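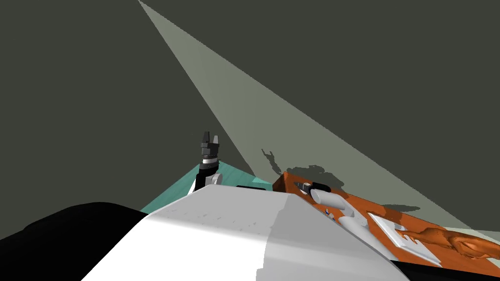 The two-arm cell at Drista was built twice. The first version exists only on a workstation, where every joint, surface and lamp can be moved with a few keystrokes. The second is bolted to a concrete floor in the Ukulport industrial precinct, and it is expected to match the first as closely as its keepers can manage.

Keeping the two in agreement is the responsibility of Shengli Jiang, who supervises the cell, and Guoqing Fu, who maintains the computer model. Their work attracts little attention outside the building. It involves gauges, written checks and a good deal of patience, and it decides whether a motion rehearsed on screen can be trusted on the floor.

The simulated cell is sparsely furnished. A plain dark wall closes off the back. An orange-brown board carries the objects to be handled, among them a white plate and an orange figure with a ridged, irregular shape. The arms have rounded white shells, and the gripper ends in two short fingers. A single beam of light crosses the wall and throws the outline of the fingers onto it.

The lighting is deliberate. Mr Fu moves the lamp between rehearsals so that the vision software meets hard shadows well before it meets them in daily use. A shadow read as a solid object can bring an arm to a halt in mid-reach, and the operators then have to clear the fault by hand. The current rehearsal set contains 268 arrangements of lamp, board and objects, and each is run again whenever the software is revised.

Setting up the physical cell follows a fixed order. The bases are levelled first, then the board is clamped and its corners are touched off with a pointed probe held in the gripper. The corner positions are recorded and sent to Mr Fu, who enters them in the model. Only then are the arms allowed to move together, at reduced speed, with a technician holding the enabling switch.

"The model is a statement of what we believe about the machine," Mr Jiang said. "When the two disagree, we go and measure the machine."

They disagreed in May, after a gripper had been removed for cleaning. The wrist collar was refitted slightly out of line, and the fingers closed to one side of the mark. The error was small enough to pass the ordinary start-up check. It came to notice when an operator, Ye, saw that the plate was being nudged before each lift. The collar was loosened, realigned against a dowel and tightened with a torque wrench. The whole job took 23 minutes, excluding the repeat of the corner readings.

The start-up check has been changed as a result. The gripper must now close on a narrow pin in three separate wrist positions, and the reading from each is compared with the value in the model. A mismatch locks the cell until it has been signed off.

Routine care remains modest. Finger pads are inspected at the start of every shift and replaced in pairs. The shells are wiped with a damp cloth; solvents are prohibited near the joint seals. Cables are examined along their full length after every 60 hours of operation, with particular attention to the bend behind the wrist, where the outer jacket wears first. Joint covers are opened only by staff who have completed the Hendar maintenance course, and any cover that has been opened is noted in the cell's logbook by serial number.

The logbook itself is kept on paper. Mr Jiang considered moving it to the plant's electronic system and decided against it, on the grounds that technicians wearing gloves will write a line in a book more readily than they will log in to a terminal. Mr Fu copies the entries that affect the model and initials each one in the margin.

The most recent of these, dated 04/06/2024, records a new clamp at the left end of the board. The corners were measured again the same afternoon, and the full rehearsal set was left to run overnight.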